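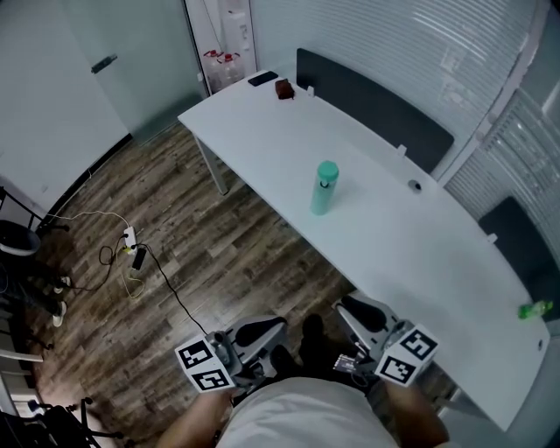
公共场所应该有免费的饮水点，这件事我已经跟不少人争论过。反对的人通常不觉得它坏，只觉得它小，不值得专门写一篇文章。我的看法是，它小，所以容易做，拖了这么多年没做，就值得说一说。现在出门带水壶的人比十年前多得多，办公室、阅览室、候车厅，随便哪张桌子上都可能立着一个保温瓶，像白色长桌中间那个蓝绿色的，圆盖子，谁都不会多看一眼。同一张桌子上再有一个塑料瓶，也很平常。这两种瓶子我都用，差别主要在于出门以后能不能找到地方接水。能接到，我就带自己的；接不到，就去买。

我住在Brodano，城区不大，从家走到Avram车站要走半个多小时。夏天走这一趟，一壶水差不多就喝完了。车站里有三家小店卖瓶装水，有一台自动售货机，有收费的寄存柜，没有一个可以接水的龙头。洗手间里的水龙头是感应式的，出水口离盆底很近，稍高一点的水壶斜着也放不进去，旁边还贴着“非饮用水”的牌子。我问过窗口的工作人员，她很客气，说以前候车厅东头有一台饮水机，翻修的时候拆了，图纸上没有再画回去。

“图纸上没有再画回去”，我后来在别的地方也听到过差不多的话。Jusuvis图书馆扩建之后，二楼的饮水机没有了，原来的位置放了一个展示柜。区里的体育馆换过一次地面，饮水机挪到了工作人员走廊，门上要刷卡。没有哪一次是有人开会决定“以后不让大家喝水”，每一次都是顺手拆掉，然后没有人负责装回来。灭火器有规范管着，无障碍坡道有规范管着，垃圾桶归环卫管，饮水机在很多建筑里只算一件家具，和盆栽差不多。

我的主张很简单：把饮水点写进公共建筑的基本要求里，和厕所放在同一类。凡是要求设公共厕所的地方，同时要求设可以接水的饮水点，出水口的高度要能放得下普通的水壶，位置要在公众能走到的地方。旧建筑给一个过渡期，翻修时必须补上。

有人会说，这样的要求会增加成本。Randa Qaisi在物业公司做了很多年，她给我算过一笔账。一台挂墙式的直饮机，连同接管和安装，她那边的报价是2,044元，每年换滤芯和检测另外花319元。这个数字在她管的那栋楼里，低于门厅一年的鲜花开支。她本人对装饮水机并不热心，嫌麻烦，嫌有人往接水槽里倒茶叶，但她也说，拿钱当理由站不住脚。当然，别的楼管线条件不同，有些老楼要重新走管，会贵得多。我承认这一点，所以才说旧建筑要有过渡期。

真正难的部分是维护。我见过太多坏掉的饮水机，罩着一个黑色塑料袋，上面一张纸写着“维修中”，纸都晒黄了。一台坏的饮水机比没有还糟，它让人觉得这类东西就是不可靠，下次看到好的也不敢用。所以要求里必须写清楚谁来修、多久之内修好、检测结果贴在哪里。我希望检测单直接贴在机器上，写明日期和下一次更换滤芯的时间，字要大一点，让戴老花镜的人也能看清。这和电梯里贴年检标志是一个道理，做起来没有任何技术上的困难。

关于卫生，我听到的担心最多。疫情那几年，许多地方把饮水机封了，理由是怕传染，当时这么做可以理解。后来口罩不戴了，自助餐恢复了，健身房里的器械大家照样一个接一个地摸，唯独有些饮水机还封着。我不是学医的，对具体风险没有发言权，但我看得出标准不一致。如果担心的是嘴碰到出水口，那就把老式的喷泉口换成向下出水的接水口，人用自己的容器接，嘴不需要靠近。现在带水壶的人这么多，条件比以前好。

还有一种意见，说想喝水的人可以自己多带。我的邻居Ourania Michailidis已经七十多岁，去医院复查要转两趟车，医生让她多喝水，她带的是一个小壶，因为大的背不动。医院大厅里有热水，要走到住院部那一侧，她膝盖不好，多数时候就不去了，忍到回家。让她“多带一点”，等于让她多背一斤。带孩子的人也是这样，包里已经有尿布、湿巾、换洗衣服，再加两壶水，肩膀上都是印子。年轻力壮的人设计公共空间，很容易以为大家都是空着手走路的。

送货的人更不用说。八月的下午，我在小区门口跟一个等单的骑手聊过几句，他说一天要喝好几瓶水，都是自己买的，遇到肯让他接水的小饭馆，他会记住位置，之后绕一点路也去。他手机里存着一份名单，是几个同行一起凑的，上面有面馆、有药店、有一家宠物医院。靠店家的好心凑出来的一张饮水地图，当然是好事，可是好心没有营业时间以外的保证，店一转让，点就没了。

这里我要替小店说句话。有人主张干脆让所有餐馆都必须给路人免费接水，我不赞成。小店的地方窄，饭点忙，门口站几个接水的人，老板难免有情绪，客人也不舒服。愿意给的，政府可以发个贴纸、减点水费，表示感谢；不愿意的，不应该受罚。公共的责任由公共的建筑来承担，车站、图书馆、医院、体育馆、政务大厅，还有大一点的公园，这些地方本来就花的是大家的钱。

商场算不算公共场所，我犹豫过。它是私人经营的，可是夏天很多老人就在里面乘凉，冬天很多学生就在里面写作业，用起来和公共场所没有区别。我去过的商场里，有的每层洗手间旁边都有饮水机，有的整栋楼只有母婴室里有一台。我倾向于按面积来定，超过2,000平方米的就应该设，再小的就不要求了。这条线画在哪里可以商量，但总得画一条。

至于瓶装水，我没有要消灭它的意思。出门忘了带壶，或者要跑长途，买一瓶很正常，我自己车里也常备着。我反感的是另外一种情形：一个地方把能接水的点都取消了，剩下的全是卖水的，而且价格比外面高一截。安检口外面让你把水倒掉，里面没有地方让你接上，走几步就是冰柜。经营者未必有这个打算，可是结果摆在那里，进去的人只能掏钱。我的朋友Rawan Sabbagh有一次在展览中心带队参观，一个班57个学生，下午全部喝光了自带的水，场馆里没有饮水点，最后是她垫钱一人买了一瓶。回来报销，财务问她为什么不提前通知学生自带水。学生带了，喝完了。

环保的理由我放在后面讲，因为讲的人已经很多，而且讲法常常让人不舒服。把买水的人说成不爱护地球，这种话我不想说。少用一些塑料瓶当然好，可是个人能做的很有限，买个保温壶、记得带、记得洗，大多数人做到这一步就已经不错了。后面那一半得由场所来接。市面上卖水壶的商家这些年把颜色做得很好看，粉的、绿的、磨砂的，广告里的人总在山顶上喝水。买回来的人大部分时间是在地铁里、在办公桌旁、在医院排队的时候喝。壶卖出去那么多，接水的地方反而在减少，这两件事放在一起看很奇怪。

我也想过，提这样的要求应该找谁。打热线，对方问我属于哪一类问题，我说饮水，给我转到了自来水公司。自来水公司说水管到楼为止，楼里的事找产权方。产权方是车站，车站说改造要报上级。Joelle Rawashdeh在街道办事处待过，她听完说，这种事最好趁着翻修方案公示的时候提，那时候改一条线不费劲，等装修完再提，谁都不愿意砸墙。我觉得她说得对，就把这条写在这里。各地公共建筑翻修一般都有征求意见的环节，公告贴得不太显眼，网站上也不好找，但确实有。看到了，就写一句，要求保留或者增加饮水点，注明出水口要能放得下水壶。

Avram车站下一期要改的是西广场和地下通道，方案还在征求意见，我已经把意见寄过去了，附了一张候车厅东头那面墙的平面示意，画得不太好。管道还在不在墙里，我不清楚，问过两次，没有得到答复。过些时候我会再去问一次。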